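4.2 Vergleich der Greiferbacken
Geprüft wurden die Backensätze Basto und Cui, je 23 Läufe pro Satz. Transparentes PET bleibt der natürliche Feind jeder Handkamera.

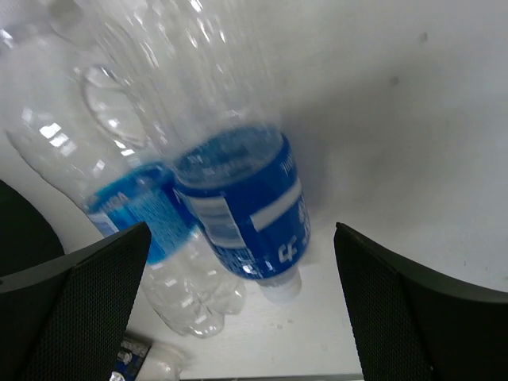 4.3 Kameras
Die Handkamera liefert Nähe, gelegentlich auch Unschärfe. Geregelt wird mit 300 Hz – den Flaschen ist das gleichgültig.
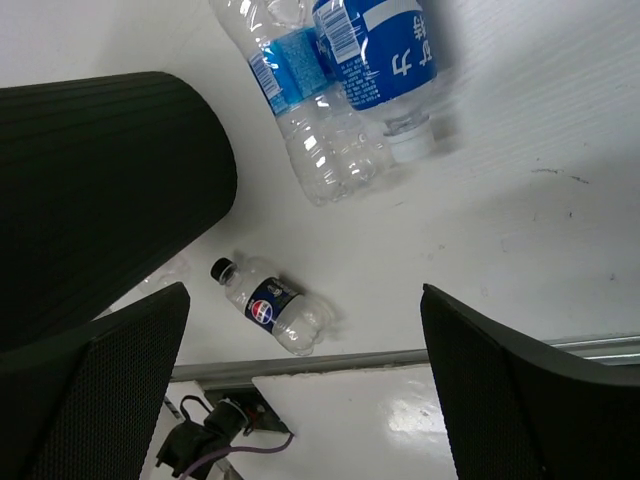

Cui rutschte an gerippten Flaschen seltener ab, Basto schloss schneller, auch um nichts.
Abb. 3: Zelle mit zwei Armen, Flaschen rings um den Eimer.
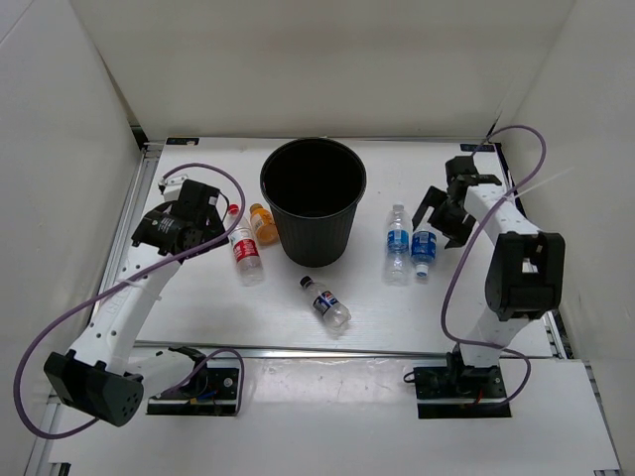 Fereshteh Bahrami, Greifertechnik, Motden
Die feste Kamera sieht beide Arme und beschönigt wenig.

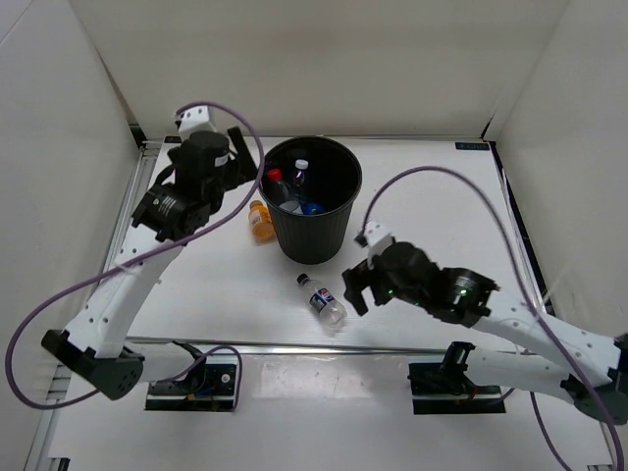
Von Marion Buchanan
Gewertet wird nur, was im Eimer liegt.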